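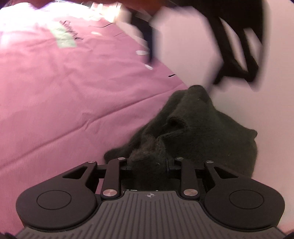
Robotics | Features

Soft goods, hard choices

Knitwear is the part of the job Kartini Krishnan would hand to somebody else if she could. On a Monday at Sullgate, a textile sorting shed with a loading dock at one end and a row of benches at the other, she has two hand-held grippers on charge and a bin of donated clothing to get through before lunch.

The grippers are on trial. One has broad, rounded pads on a parallel linkage. The other, which the staff call the Pillai after the workshop that makes it, has narrow fingers with a stiff rubber tip. Both are worked by hand, with a camera on the tool recording every grasp. Whichever one wins will be bolted to the arms Sullgate plans to install beside its second conveyor.

"We started out arguing about arms," says Krishnan, who runs the trial. "Reach, payload, price. Then we put a jumper in front of the demo unit and it pinched two fibres and let go."

Clothing is awkward stock for a machine. A carton has edges and a known weight. A heap of garments has neither, and the top layer is often tangled with the one below. A gripper that closes too low brings up three pieces at once. One that closes too high comes away with lint.

The test is simple enough. An operator reaches into the pile, closes on one garment, lifts it clear and drops it in a tray. A grasp counts if a single item arrives. The plan calls for 4000 grasps, split evenly, so each gripper gets 2000. The Pillai has finished its share. The broad pads have 679 still to go.

Wahyudi Menon does most of the afternoon runs. He prefers the broad pads for anything thick, where the parallel linkage keeps the faces square to each other as they close. On a folded knit he aims for a ridge and comes straight down over it. Bedsheets are another matter. A sheet lying flat gives the pads nothing to close on, so he has to push it into a wrinkle first, and that costs time.

"The narrow one is quicker on sheets," he says. "It's also quicker at putting a hole in something."

Snags are logged separately. Milagros Quintero, who grades the stock for resale, checks each garment under a bench lamp and marks any pulled thread. She was doubtful about the whole exercise and still thinks the straps will beat it. Bags, belts and bra straps loop around the fingers of either tool, and an operator can shake them off in a way an arm can't.

The software comes from Vitora, a small Adelaide outfit. Its engineer, Adel Tahiri, wanted the camera mounted behind the fingers so that both pads stay in view through the whole grasp. The trade-off is that the tool takes up a good part of the picture and its lower corners are dark. Tahiri tried a higher bracket in the first week and went back, having found that it caught on the side of the bin.

Cleaning has turned out to be a bigger item than anyone budgeted for. Fluff works into the pivots, and Menon now brushes them out at morning tea and again at three.

Krishnan expects a decision in September. At this stage she leans towards the broad pads for the knitwear line, with the Pillai kept for linen. That would mean two sets of spares and a tool change halfway through the shift, and the quote for the tool changer hasn't come back yet.

14 comments | 52 shares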